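# The compost bin that eats everything, supposedly

January 28, 2022

Every few years somebody tries to sell us a cleaner conscience for the kitchen bench, and this summer it's the electric food recycler. The one I was lent is the Leduva, sold here by a firm called Clodilora for $996. It is the size of a bread maker and about as good-looking. The brochure promises "garden-ready soil by morning".

It isn't soil. It's dried, ground-up dinner. Put it on your tomatoes by the handful and wet it, and within 3 days you'll have grey fur and an interested dog. I know a few gardeners who stir it into a proper heap and are happy enough, but they already had the heap, and the heap was free.

Clodilora's answer is that the machine is for flats. Fair point. Plenty of people in Clemarwood, where I live, have no yard, and the green-lid service the council has been promising is now due in March, having been due the March before. But the same people have no garden beds either. Where does the brown powder go? The booklet suggests giving it to a neighbour. Mine are polite, and there are limits.

Then there's the list of things you mustn't put in. Bones, fruit stones, large amounts of fat, and "hard shells", which the brochure's cover line about eating everything somehow forgets. Anyone who cooks seafood on a hot night knows shells are the one scrap you badly want out of the house before breakfast.
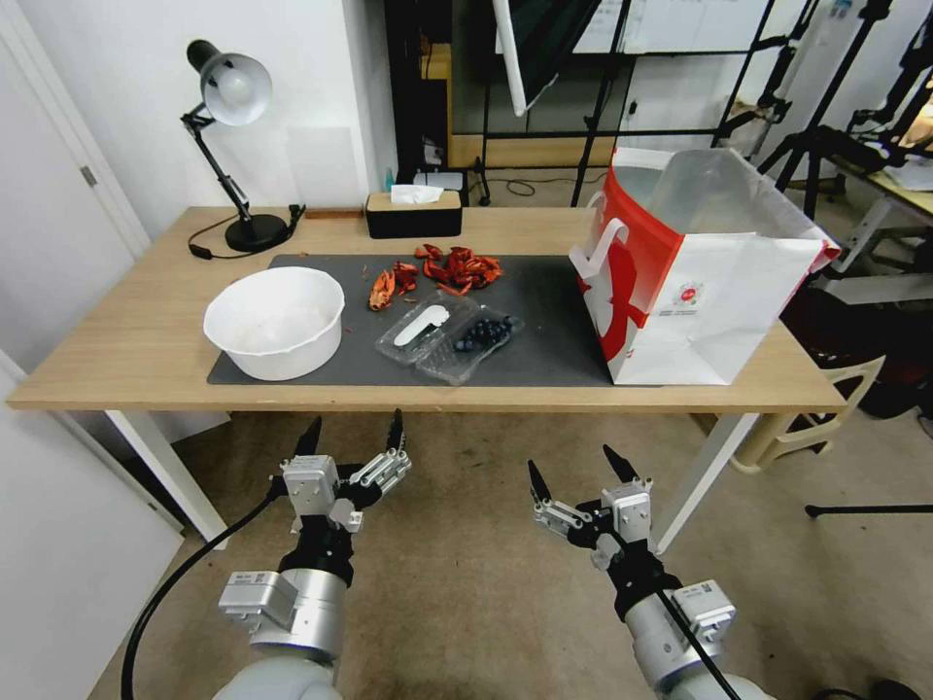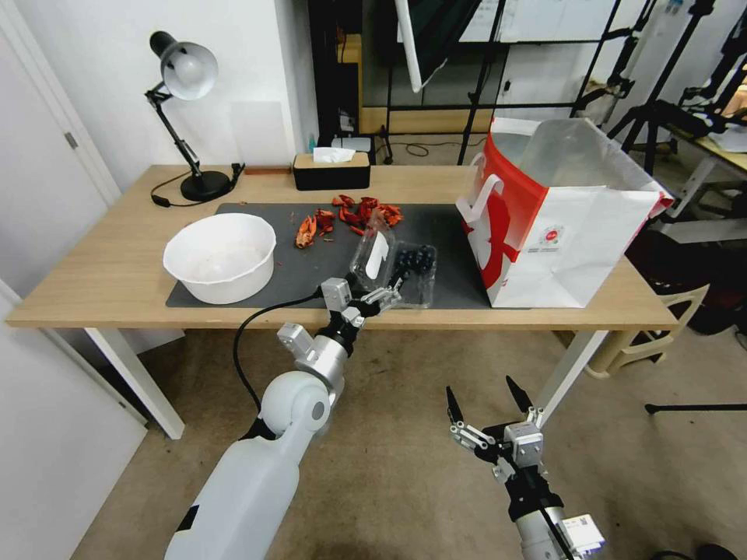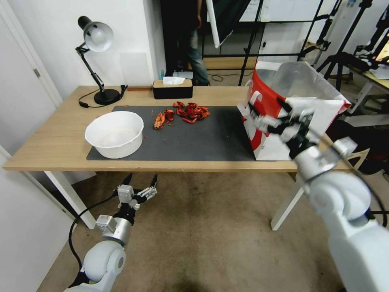
The old remedy still works. Wrap them in newspaper, freeze them, and take them out on bin night. My grandmother did it with prawn heads and never paid a cent for a filter. Leduva filters cost $49 each and the booklet wants 2 a year.

Café Ismail, down by the station, tried one of the bigger models and went back to a lidded bucket collected by a pig farmer. The farmer won't take citrus or onions, but at least he says so up front.

I'd like to see a full year of power bills before I believe the rest of the claims. I asked Clodilora for running costs and got a second brochure.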